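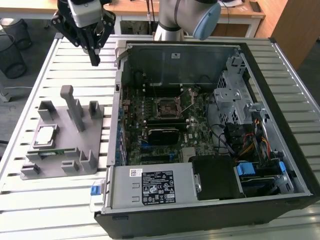 Figure 1. The open desktop case on the slatted table, CPU socket empty.

Our group (Honeylyn Bautista, Rizal Khoo and Peadar Costello) chose the processor swap as our part of the Fovside hardware project. The case lies on its side for the whole job so the motherboard faces up. We wanted a fixed layout of parts that another group could repeat without asking us.

Parts holder
The first version was a paper tray, and small parts slid around in it. Rizal drew a gray plate and we 3D-printed it. It took 3 tries to get the CPU holder right, as the first two gripped the chip too tightly.

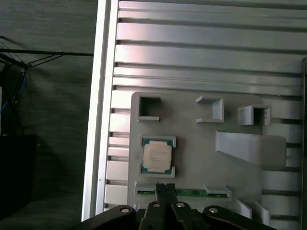 The ramp was added last, after Brendan Flanagan asked for a wider surface on the plate. The square socket and the small box stayed as they were in the first drawing. We checked the fit of the CPU holder 9 times before using it with the case.

Still to do
Print a spare plate. Write up the lever steps for the November group.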